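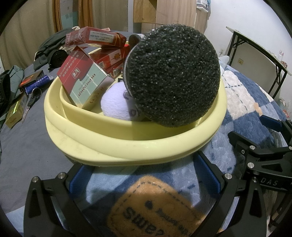
Call for participants: does sorting your bedroom into tubs change anything?

Flimlow is looking for households in Asville to take part in a study of bedroom clutter. We should say at the start that we doubt the advice we are testing. You may doubt it too, and you are welcome either way.

The advice will be familiar. Get a basin, go round the bedroom, put every stray thing in it, then find each thing a home. It appears in nearly every tidying book and is repeated with great confidence. We have looked for decent evidence behind it and found mostly testimonials. Our suspicion is that a good many basins simply stay where they were put, with cigarette packets and soft toys sharing the same plastic tub on the bed until somebody wants to sleep.

What you would do

You would pick one bedroom and use one basin, tub or washing-up bowl that you already own. Please don't buy one. For 3 weeks you would gather up loose items in the evening and write down what went in, what came out and where it ended up. "Still in the basin" is a perfectly good answer. So is "back on the bed".

There are 2 home visits, one at the start and one at the end. The visitor will look at the room, ask questions and leave. Nothing will be thrown away and you will not be given tips.

Who can take part

Adults living in Asville who sleep in the room they are offering. Shared rooms are fine if everyone in them agrees. We particularly want people who keep plush toys, blankets and other soft things, which the books tend to treat as a child's problem. Smokers and non-smokers are equally welcome and we pass no comment on what you keep by the bed.

Please don't tidy before the first visit. People always do, and it spoils the figures.

What you get

A payment of £600 per household, made after the second visit. If you stop early you will be paid for the weeks completed. You will also get a copy of the results, including any that make us look foolish.

Who is paying

The money comes from Truvesent, which sells storage boxes. We were wary of that and you should be as well. The agreement says they cannot see your diary, choose the households or hold back the findings – we would not have signed otherwise. A copy is available on request.

How to apply

Write to Flimlow at Awasthi House, Asville, or leave a note at the front desk before 5 pm. Tell us who lives with you, which room you have in mind and what usually ends up on the bed. A few lines will do. Applications close at the end of July.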